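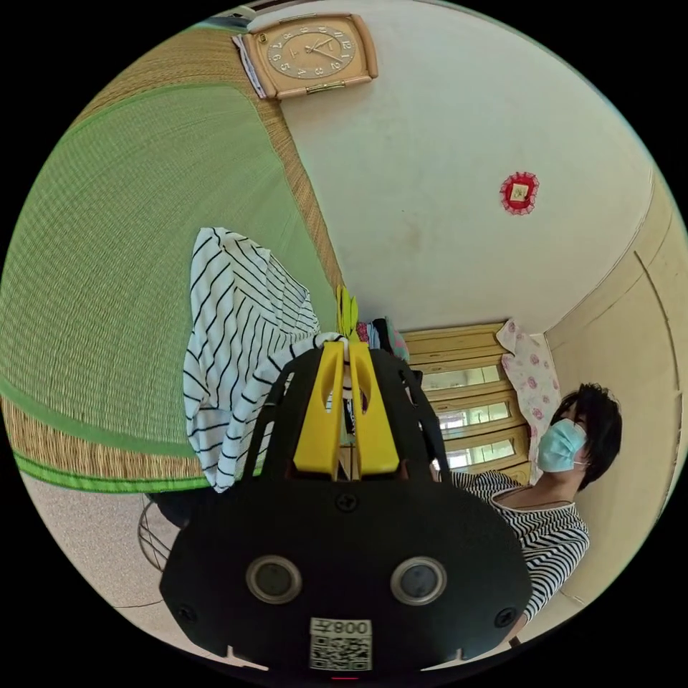 Bedroom mat, tile floor and fan, with the striped top

Keeping a tatami mat clean when laundry gets folded on it

Posted by Fatima Okonkwo

We have a large woven tatami mat on a pale tile floor in the spare bedroom. It has a bright green fabric edging. I sort and fold clothes there on Wednesday evenings because the bed is too small. Two things bother me. Some clothes come off the line a little damp, and I worry about the straw. Also, white clothes pick up bits of straw, and I have a white top with black diagonal stripes that shows everything. Is there a way to keep using the mat for this, or should I move? I keep a fan on the floor in there if that helps.

Lenni Pesonen
Put a sheet down.

Aino Miettinen
A sheet is fine for the straw bits, but it won't do much about damp. Finish drying the clothes on a rack first. Tatami takes up moisture and can get moldy underneath, especially on tile where air can't get through. Lift one side of the mat every week or two, prop it on a chair and run the fan at the underside for an hour. Vacuum along the weave, never across it. Ours shed a lot the first year and then settled down. For the white top, a lint roller works once it is fully dry. Also keep the fan cord out from under the mat.

Amirul Tarigan
I paid 2,190 for a mat like that and ruined it in one November with wet towels. The edging went first, then brown spots. I fold on the kitchen table now. If yours already smells musty, check the back before you do anything else.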